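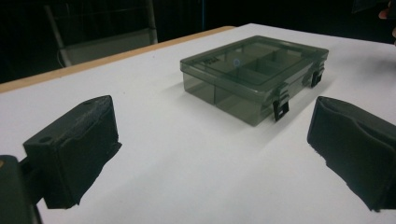 *Eine Sortierbox mit Fächern auf weißem Tisch*

# Die erste eigene Wallet einrichten, Schritt für Schritt

Wer zum ersten Mal ein wenig Kryptogeld oder ein digitales Sammelbild besitzen möchte, steht meistens vor einem Berg von Wörtern, die alle furchtbar wichtig klingen. Mir ging es genauso, und ich habe damals einen ganzen Abend gebraucht, bis die Wallet endlich lief (mit zwei Kannen Tee!). Nehmt euch also ruhig Zeit. Ich zeige es mit Brotance, der App, die ich selbst benutze; bei Jukham heißen die Menüpunkte etwas anders, der Ablauf ist aber fast derselbe.

## 1. App installieren und Passwort setzen

Ladet Brotance nur über die Herstellerseite, nie über einen Link aus einer Mail. Beim ersten Start wählt ihr **Neue Wallet** und vergebt ein Passwort. Mindestens 9 Zeichen verlangt die App, ich nehme lieber 22.

## 2. Die Wörter aufschreiben

Jetzt erscheint die Wiederherstellungsphrase. Schreibt sie mit Kugelschreiber auf Papier, in der richtigen Reihenfolge und bitte leserlich – ich habe mein eigenes „n“ später für ein „u“ gehalten und ganz schön geschwitzt. Kein Foto, keine Cloud, auch nicht „nur kurz“. Danach fragt Brotance sechs Wörter ab.

## 3. Eine kleine Summe einzahlen

Überweist zuerst einen Betrag, dessen Verlust euch nicht den Schlaf raubt. Bei mir waren es 60 Euro, gekauft über die Börse Lenz:

1. In Brotance auf **Empfangen** tippen und die Adresse kopieren.
2. Bei Lenz unter **Auszahlen** dasselbe Netzwerk wählen wie in der Wallet.
3. Adresse einfügen und die ersten und letzten Zeichen vergleichen.
4. Gebühr ansehen, dann erst bestätigen.

Bis das Guthaben auftaucht, kann es ein Weilchen dauern. Also bitte nicht gleich ein zweites Mal abschicken!

## 4. Den Marktplatz verbinden

Für Sammelbilder öffnet ihr Civdale und klickt auf **Wallet verbinden**. Lest jede Freigabe in Ruhe durch, auch wenn das Fenster drängelt. Nach dem Stöbern trenne ich die Verbindung wieder, unter **Einstellungen > Verbundene Seiten**.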